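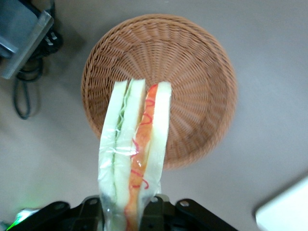

Why does a small watch brand make its own hands?

"We couldn't buy the shape we wanted," says Afiq Wijaya, who founded Skudero and still draws every model himself. The hands on the new Tuson are long, slightly curved at the tip and finished on both sides. Two suppliers quoted for them and both asked for a minimum order of 1,000 sets. Skudero is making 800 watches.

Wijaya trained as an engraver and came to watches through repair work. His first model, the Siregar, was a plain three-hand piece with a steel case and a gray dial. It sold slowly for a year and then ran out in a month. "I still get mail asking for it," he says. "I don't want to make it again. The crown was too small."

The Tuson costs $1,199 and comes in 3 dial colors – blue, cream and a dark green he calls Jernow. The green gave the most trouble. "It looked black indoors. We did the lacquer over and over until you could read it as green at a desk."

The case is 38 mm wide and the movement is automatic, with a date window left out on purpose. Wijaya says customers are split on that. "Half of them thank me and the other half ask where it went."

Deliveries start in July. He is already drawing the next watch, which will be hand-wound, and won't say more about it until the case supplier has signed.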